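The Callania Flax and Linen Throw

Woven by Kļaviņa for Skikport Home
Catalog no. 13

There are throws you fold over the arm of the sofa for company, and there are throws you drag from room to room until the corners go soft. The Callania is very much the second kind. We have been selling it for a good while now, and we still keep one in the break room, one in the office, and one in the back of the van for long drives (it has been to more county fairs than most people!).

It is a pure linen throw in a plain basket weave, with a short knotted fringe on the two narrow ends and a turned hem along the sides. The yarn is spun a little thick, so you get those small slubs and uneven bits that make linen look like linen. If you like your cloth perfectly smooth, you may be happier with our Jirkska cotton, and we'd be glad to send you a swatch of each so you can hold them side by side before you make up your mind.

Linen is an odd thing to sell as a blanket, we know. People write to ask whether it will be scratchy, and the fair answer is that it is a touch crisp when you first unfold it. Give it a few washes. The mill softens the cloth with water and tumbling before it is cut, but the rest of the softening is up to you and your washing machine, and we think that is part of the pleasure of owning one.
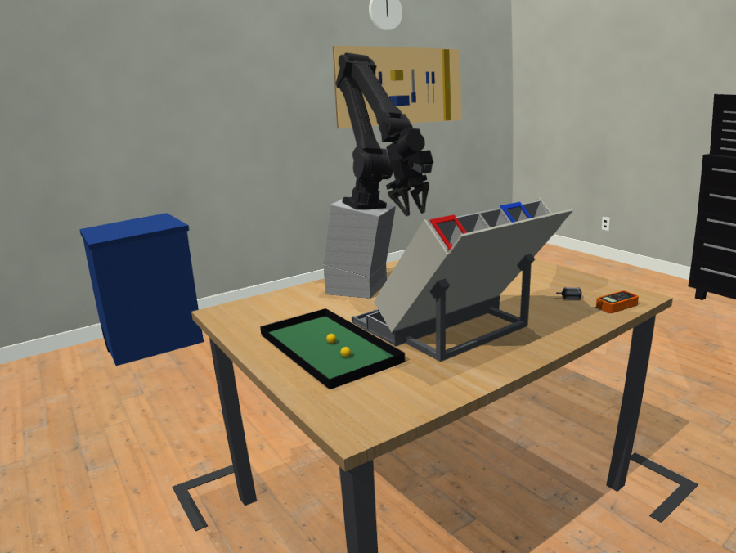

Mine was stiff as a tablecloth the first week and I nearly sent it back, but I kept washing it like the card said and now the dog and I fight over it. Wish it came a bit longer for tall people. — Marlow

Thank you for that, and the note about length is a good one. We hear it often enough that we asked Kļaviņa to weave a longer version, and it should be ready in September. It will have the same weave and the same fringe, only with more cloth to tuck under your feet. If you would like us to write to you when it comes in, leave your email on the order form and put "long throw" in the notes box.

Colors

Oat, which is the natural flax with no dye at all. Oat shifts a little from one batch to the next, so if you want a pair to match, please order them together.

Pond, a gray green that looks bluer by lamplight.

Brick, which is softer than it sounds and fades kindly. It may give up some color in the first wash, so keep it away from your white shirts.

Washing and drying

Wash it warm or cool on a gentle cycle with a mild soap. Skip the bleach, and skip the fabric softener too — it coats the fibers and leaves the cloth feeling limp. Shake the throw out well while it is damp, pull the hems straight with your hands, and hang it over a rail or a smooth line. A short tumble on low is fine. We never iron ours, but you certainly can, on the back and while it's still a little damp.

If a knot in the fringe comes loose, just tie it again. There are spare lengths of yarn in the paper band that comes around the throw, so please don't toss the band before you have had a look inside!

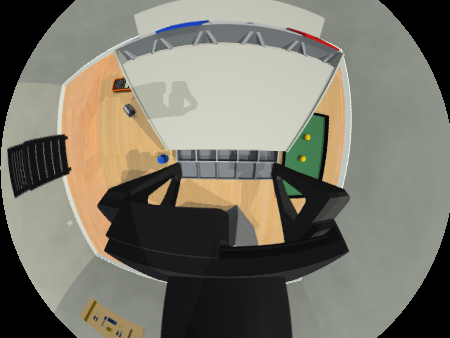
Skikport Home Catalog, Vol. 2, No. 2

Ordering and returns

Each throw is folded by hand and sent in a plain cardboard box. Gift wrap is brown paper and cotton string, and we're happy to tuck in a note if you write it out in the box at checkout. You may return an unwashed throw for a refund or trade it for another color. If it has been washed and you find a flaw in the weaving, write to us anyway and we will sort something out with the mill.

Swatches are free, one set per household.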